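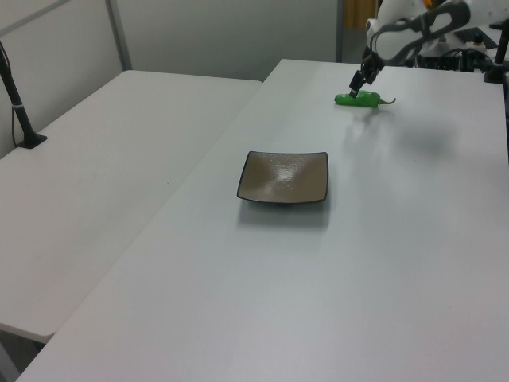
A green chili pepper and a square glazed dish on a white table.

Brinton tableware maker Veres will add a square shallow dish to its small-plates line in May, the company said. The dish has a grayish-brown glazed interior and a thin dark rim on all four sides, with edges that turn up toward the corners. It is meant for single items served whole: a chili pepper, a fig, a piece of cheese.

Product lead Gizella Kiss said the rim was the slow part of the work. The dark band has to stay narrow through firing, and early batches ran at the corners. The firing schedule was lengthened by 40 minutes and the glaze thinned slightly. Rejects fell from 32 per batch to 10, according to Kiss.

The first run will be 700 pieces, sold through the kitchen supply store Wutano and to restaurants by direct order. A second color is planned -- a pale gray with the same rim -- but has no date yet.

Kaan Şimşekoğlu, who buys for Wutano, said customers had been asking for a dish that holds a little oil or salt without the depth of a bowl. The store will stock it next to the round version, which stays in the line at its current price.

Veres lists the new dish as safe for dishwashers and microwaves. It is not rated for use under a broiler. Restaurant orders open two weeks before store sales and ship in cartons packed by the dozen.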